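Plindedden to Record 2,030 Packing Demonstrations for Grislow Learning System

STUSDALE, 2022-12-09 – Plindedden said today that it has begun recording examples of everyday packing work for Grislow, its learning system for two-armed robots. The company plans to collect 2,030 demonstrations at its Stusdale site.

Operators guide the arms by hand controls through each task from start to finish. The first 300 demonstrations were recorded in November and cover snack foods in open cartons.
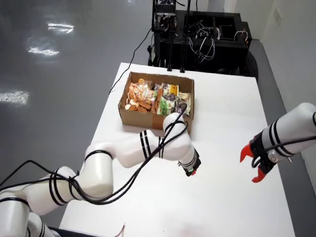

By Plindedden Press Office
Stusdale

Two white arms work over a white table, with a cardboard box of wrapped snacks and round cookies between them. Bags and packets bend and slide when they are gripped, and Plindedden wants Grislow to learn from many different ways of handling them.

The plan lists 29 tasks, including filling a carton, emptying it and moving a single packet from one end to the other. Operators change the order of the items between recordings. Failed attempts are kept and labeled as failed.

Charbonneau, which supplies packing lines to food companies, will test the trained system at 2 of its own sites once recording ends. Terms of the agreement were not disclosed.

Plindedden builds software for robot arms used in packing and sorting. Press questions may be sent to the Stusdale office.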